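Unit 9: Task Graphs and Contact State in Garment Handling
Course notes, Edith Huamán

9.1 Scope

Unit 8 treated the arm as a position-controlled device with known loads. Garments break that assumption. A shirt has no useful rigid pose, its mass shifts as it swings, and most of it is hidden behind itself at any moment. These notes cover how the Brallov planner represents a hanging task and where the controller takes over. The low-level gains are in the Chambi handout and are not repeated.

The running case is a yellow garment handled at the bedside by a two-armed humanoid and placed on a hanger. The rail is treated as a fixed obstacle until the last node of the graph.

9.2 Task graph

The planner works on a directed graph. Each node is a contact state: which hand holds what, and what the held object touches. Each edge is a motion primitive with a precondition and an exit test. The full hanging graph in Brallov has 23 nodes, of which 9 involve contact by both hands.
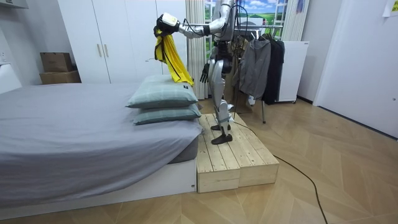
Nodes are kept small on purpose. "Left hand holds hem, garment touches support surface" and "left hand holds hem, garment free" are separate nodes, and the edge between them is a lift with a force exit test. Merging the two saves one line in the graph file and makes the lift impossible to retry cleanly after a slip.

Edges carry a cost. The cost has a time term and a risk term, and the risk term is learned from logged failures. Students should read the cost table before changing any weight in it.

9.3 Perception inputs

The planner does not receive a cloth mesh. It receives four things:

Neckline: a fitted ellipse, with confidence.
Hanger: a rigid pose, with a flag for whether the hook is visible.
Grasp region: a patch on the garment near each closed hand.
Support contact: a binary estimate from wrist force and head camera together.

The hanger is the only rigid object in the set and is used as the reference frame once it is in hand. Before that, everything is expressed in the torso frame. The switch between frames happens on a node, never on an edge.

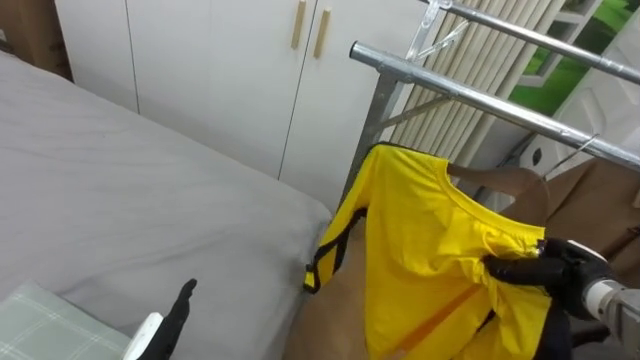 Why is the neckline fitted as an ellipse when the opening is usually folded?
The ellipse is a prior. It gives the planner a center and a long axis for choosing the insertion direction, and the confidence value drops as the visible arc gets shorter. Below the threshold the planner selects a reorient edge and looks again.

9.4 Control handoff

Each primitive runs in Predon as a hybrid controller. Free axes track position; contact axes track force. The handoff procedure is as follows.

1. The planner sends the edge identifier, target frame and exit test.

2. Predon checks that the current contact state matches the precondition. A mismatch returns the edge unexecuted.

3. The controller ramps stiffness over 18 control cycles. A step change here excites the garment and corrupts the wrist force estimate.

4. The primitive runs until the exit test passes or the timeout expires. The idle hand holds its last commanded posture and stays in the collision model.

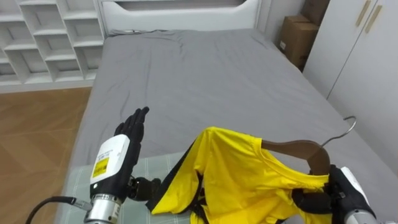
5. The controller reports the final contact state. The planner replans from the reported state, even if it equals the expected one.

9.5 Exercise

Log file 162 in the Skolinetti archive contains one failed insertion. Find the node at which the reported and true contact states diverge. State which exit test should have caught it, and propose a change to that test only. Do not edit the graph. Submit the modified test file and a half-page note giving the cycle number of the divergence.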